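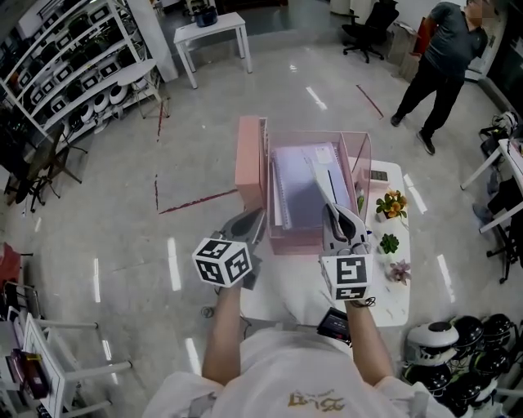 Die Aufbewahrung gebundener Notizen am Arbeitsplatz wird in der Literatur zur persönlichen Informationsverwaltung meist als Randfall der Ablage loser Blätter behandelt. Für die hier untersuchte Stichprobe ist diese Gleichsetzung nicht haltbar. Lose Blätter werden gestapelt, und ihre Reihenfolge im Stapel trägt Information über den Zeitpunkt der letzten Benutzung. Ein Heft dagegen besitzt Rücken, Schnitt und Deckel und kann daher auf einer Schmalseite stehen, sofern es seitlich gehalten wird. Abb. 1 zeigt den Typ des offenen Tischbehälters in einer Ausführung aus durchscheinendem rosa Acryl auf weißer Tischfläche; ein weißes Notizheft steht aufrecht darin, und an der linken Seite steht ebenfalls aufrecht eine geschlossen eingefärbte rosa Box. Die Durchsichtigkeit des Materials ist für die Kodierung von Belang, da der Inhalt solcher Behälter auch dann als einsehbar gilt, wenn eine Wand zwischen Betrachter und Heft liegt. Undurchsichtige Boxen wurden unabhängig von ihrer Stellung als nicht einsehbar geführt.

Die Erhebung umfasste 43 Arbeitsplätze in der Verwaltung der Gemeinde Flumolholm und im Planungsbüro Hoxha. Erfasst wurden sämtliche gebundenen oder gehefteten Notizträger, die sich auf der Tischfläche, in einem Behälter auf der Tischfläche oder in der obersten Schublade befanden. Kalender mit vorgedrucktem Tagesraster wurden aufgenommen, Broschüren ohne handschriftliche Eintragungen ausgeschlossen. Daraus ergab sich ein Bestand von 324 Heften. Hefte, deren Benutzer während der Erhebung den Arbeitsplatz wechselte, verblieben im Bestand und wurden dem neuen Platz zugeordnet.

Jedes Heft erhielt einen Lagekode. Unterschieden wurde zwischen stehender, liegend-freier und liegend-verdeckter Lage. Als stehend galt ein Heft, wenn sein Deckel mit der Tischfläche einen Winkel bildete, der ein Entnehmen ohne Anheben anderer Gegenstände zuließ. Die Definition ist bewusst an die Entnahme geknüpft. Ein Heft, das schräg in einem zu breiten Fach lehnt, wird in der Praxis wie ein stehendes behandelt, solange kein zweites darauf gesunken ist. In überfüllten Fächern kehrt sich das Verhältnis um: Die Hefte stehen zwar senkrecht, die Reibung zwischen den Deckeln ist jedoch so hoch, dass beim Ziehen das Nachbarheft mitkommt. Solche Fälle wurden als stehend kodiert und mit dem Zusatz »geklemmt« versehen.

Für die Behälter selbst wurde auf die Klassifikation des Herstellers Grundeo zurückgegriffen, die nach Fachtiefe und Öffnungsrichtung gliedert. Sie wurde um das Merkmal der Wandtransparenz ergänzt. Die Systematik von Prendico, die sich nach dem Verwendungszweck richtet (Stifte, Post, Kataloge), erwies sich als ungeeignet, da der vorgesehene Zweck mit der tatsächlichen Belegung kaum übereinstimmte. In Katalogfächern fanden sich überwiegend Hefte kleineren Formats, in Postfächern Ladekabel, Stempel und einzelne Quittungen.

4.3 Zugriff und Lage

Der Zugriff wurde über ein Selbstprotokoll erhoben, das die Teilnehmenden im November an ihrem Platz führten. Einzutragen waren die Uhrzeit, die Kennung des Hefts und die Lage vor und nach der Benutzung. Um Plätze mit unterschiedlicher Nutzungsdichte vergleichen zu können, werden die Häufigkeiten im Folgenden auf 1000 protokollierte Zugriffe bezogen. Die Normierung verdeckt, dass einzelne Plätze nur sehr wenige Einträge beisteuerten; bei der Interpretation seltener Lagewechsel ist dies zu beachten.

Der auffälligste Befund betrifft die Rückkehr in die Ausgangslage. Hefte, die vor der Benutzung standen, wurden in der Mehrzahl der Fälle wieder stehend abgelegt. Hefte, die frei lagen, kehrten dagegen selten an dieselbe Stelle zurück. Sie wanderten innerhalb der Tischfläche und wurden mit zunehmender Belegung häufiger verdeckt. Der Übergang von liegend-frei zu liegend-verdeckt erfolgte in der Regel nicht durch Ablegen des Hefts unter einem anderen Gegenstand, vielmehr wurde später etwas daraufgelegt, oft ein Ausdruck oder eine Mappe. Das Heft selbst blieb dabei unbewegt und taucht im Protokoll folglich nicht auf. Solche stillen Lagewechsel konnten nur bei der Abschlussbegehung festgestellt werden.

Ein Zusammenhang zwischen Wandtransparenz und Zugriffshäufigkeit ließ sich innerhalb der Gruppe der stehenden Hefte nachweisen, er fiel jedoch schwächer aus als erwartet. In durchscheinenden Behältern wurden auch weiter hinten stehende Hefte benutzt, während bei undurchsichtigen Behältern das vorderste Heft den größten Anteil der Zugriffe auf sich zog. Bei Behältern mit nur einem einzigen Heft entfällt dieser Vergleich; sie wurden aus der entsprechenden Auswertung herausgenommen. Die Farbe der Behälter hatte keinen messbaren Einfluss. Die Farbe der Heftdeckel wurde erfasst, aber nicht ausgewertet, da sie mit der Bezugsquelle zusammenfällt: Die Verwaltung in Flumolholm beschafft zentral, bei Hoxha kaufen die Beschäftigten ihre Hefte selbst.

Gesondert betrachtet wurde die Beschriftung. Stehende Hefte müssten, sollte die Stellung dem Auffinden dienen, am Rücken gekennzeichnet sein. Dies war nur selten der Fall. Geheftete Exemplare bieten am Rücken keine beschreibbare Fläche, und auch bei fadengebundenen Heften blieb der Rücken meist leer. Die Kennzeichnung befand sich auf dem Deckel und war in stehender Lage bei dichter Belegung nicht lesbar. Die Benutzer orientierten sich nach eigener Angabe an der Position im Fach, an der Dicke und am Abnutzungsgrad der Ecken. Eine Befragte gab an, sie ziehe das gesuchte Heft regelmäßig erst im zweiten Versuch, empfinde dies aber nicht als Suchen.

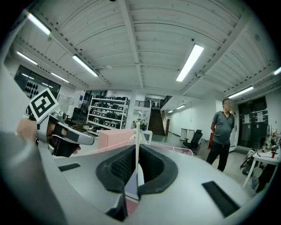
Vasilis Milošević wandte in der Diskussion einer Vorfassung ein, die Rückkehrquote stehender Hefte sei womöglich kein Effekt der Lage, sondern des Behälters: Wer ein Fach besitze, lege dorthin zurück, gleichgültig, ob das Heft darin stehe oder liege. Die Lage sei dann lediglich eine Begleiterscheinung der Fachgeometrie, und der Vergleich mit der freien Tischfläche vermische zwei Größen, die getrennt zu prüfen wären.

Der Einwand ist berechtigt und lässt sich mit den vorliegenden Daten nur teilweise entkräften. Zur Prüfung wurden diejenigen Hefte herangezogen, die in flachen Ablageschalen lagen, also einen festen Ort besaßen, ohne zu stehen. Ihre Rückkehrquote liegt zwischen den beiden Hauptgruppen, näher an der der stehenden Hefte. Ein eigener Beitrag der Stellung ist demnach zu vermuten, der größere Teil des Effekts dürfte jedoch auf das Vorhandensein eines begrenzten Ortes zurückgehen. Die Gruppe ist klein und stammt überwiegend aus dem Büro Hoxha, sodass auch hier die Beschaffungsweise als Störgröße in Betracht kommt.

Für die Schale spricht ein weiterer Umstand, der in der Rückkehrquote nicht abgebildet wird. Beim Zurücklegen in eine Schale genügt eine ungefähre Bewegung, das Heft darf über den Rand ragen oder quer liegen. Das Zurückstellen in ein schmales Fach verlangt eine Ausrichtung des Hefts und bei weichem Deckel häufig ein Nachführen mit der zweiten Hand. Teilnehmende mit dünnen, weich gebundenen Heften vermerkten im Freitextfeld des Protokolls mehrfach, das Heft knicke beim Einstellen an der unteren Ecke ein. Bei festem Einband fehlen solche Vermerke. Die Deckelsteifigkeit wurde in der Haupterhebung nicht systematisch erfasst und sollte in einer Folgestudie als eigenes Merkmal geführt werden.

4.4 Einschränkungen

Das Selbstprotokoll unterschätzt kurze Zugriffe. Wird ein Heft nur angehoben, um einen darunterliegenden Gegenstand zu entnehmen, sehen die meisten Teilnehmenden darin keine Benutzung, obwohl sich die Lage des Hefts dabei ändern kann. Ferner ist nicht auszuschließen, dass das Führen des Protokolls selbst die Ordnung am Platz beeinflusste. Zwei Teilnehmende gaben an, während der Erhebung häufiger zurückgestellt zu haben als sonst. Ihre Daten wurden nicht ausgeschlossen, da sich die Lagekodes bei Anfangs- und Abschlussbegehung nicht stärker unterschieden als an den übrigen Plätzen.

Die Schubladen bilden einen Sonderfall. Hefte in der obersten Schublade lagen fast durchweg und waren in der Mehrheit verdeckt, wurden aber dennoch benutzt, teils täglich. Die Kategorie liegend-verdeckt fasst somit Hefte zusammen, die faktisch archiviert sind, und solche, die unter einer dünnen Schicht von Gegenständen in regem Gebrauch stehen. Für die Auswertung in Abschnitt 5 werden Schubladenbestände daher getrennt ausgewiesen.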